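Ledidby businesses share ways to cut travel and energy costs

27 Dec 2023

More than 326 people have now joined the Ledidby green business sessions, which began in August.

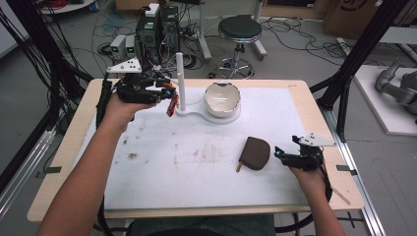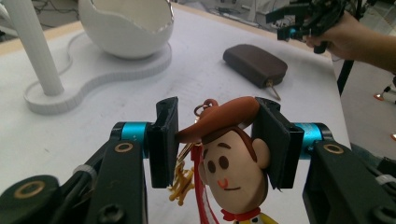

The latest was held at the offices of Firance. Triin Petrauskas spoke about staff cycle parking, and Normunds Vasiliauskas of Ineck went through his firm's heating bills — down by £2,832 over seven months. Rafferty Ridgeway took questions on bus passes. The next session starts at 8 am at Hunt and places are free.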